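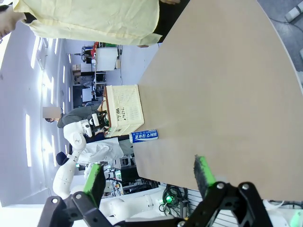

A mercearia Momari abre às sete e, nos dias de semana, a primeira hora pertence a quem vai a caminho do trabalho. Levam pão, fruta, uma bebida. Quase ninguém compra para a semana inteira. Archana Semwal, que gere a loja com a cunhada, habituou-se a encomendar em função disso: embalagens pequenas, muita rotação, pouca coisa nas prateleiras de cima.

As lojas de bairro que sobreviveram à chegada dos supermercados mudaram de ofício aos poucos. Vendem menos arroz e menos detergente e vendem mais refeições soltas. Na Momari entram 137 clientes num dia normal e a conta média é baixa. Em julho, com as famílias fora, o número cai e a loja fecha ao domingo.

Mohit Grewal fornece legumes a quatro mercearias da mesma zona. Faz a volta numa carrinha, antes do amanhecer, e deixa as caixas à porta. Diz que o problema maior é o estacionamento. "Se chego depois das seis e meia, ando às voltas e a alface sofre", explica. A carrinha leva 400 quilos e raramente vai cheia.

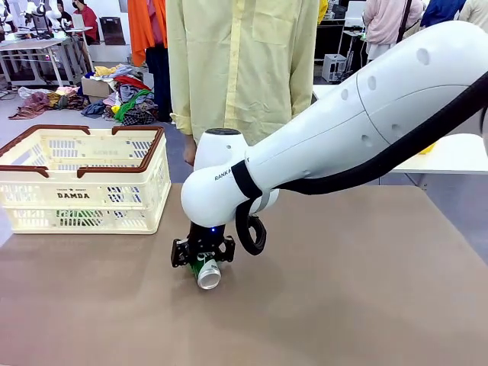 A renda é outro assunto. O contrato da Momari foi renovado na segunda-feira, 1 de fevereiro, com um aumento que Semwal considera suportável. Na mesma rua, a Kandpal, que vendia especiarias a peso, não chegou a acordo com o senhorio e mudou-se para um espaço com metade do tamanho, duas ruas abaixo. Kanchan Bisht, a dona, perdeu clientes de passagem e manteve os antigos. Guarda ainda o caderno dos fiados, com mais de 771 linhas escritas à mão, quase todas riscadas. 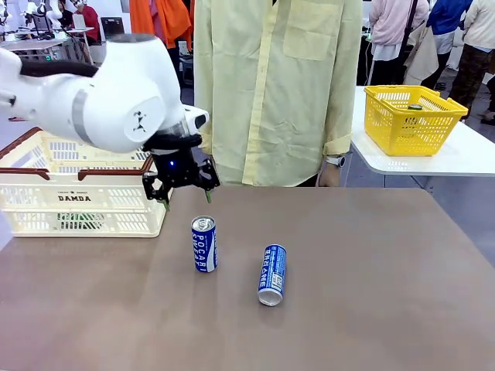
O fiado quase desapareceu, mas a conversa ao balcão continua a pesar nas contas. Yolanda Kasprzak compra na Momari desde que se reformou e vai lá todos os dias, às vezes por um limão. O que leva cabe num cesto de plástico creme de lados vazados, com pegas castanhas, e sobra espaço. No supermercado, diz, empurra um carrinho e acaba por trazer coisas que não queria. Semwal pensou em comprar carrinhos pequenos e desistiu, porque os corredores não têm largura para dois.

A próxima mudança será no horário. A partir do verão, a loja deverá fechar à hora de almoço e ficar aberta até às nove da noite, quando regressam os que passaram de manhã. Grewal já avisou que não faz entregas à tarde.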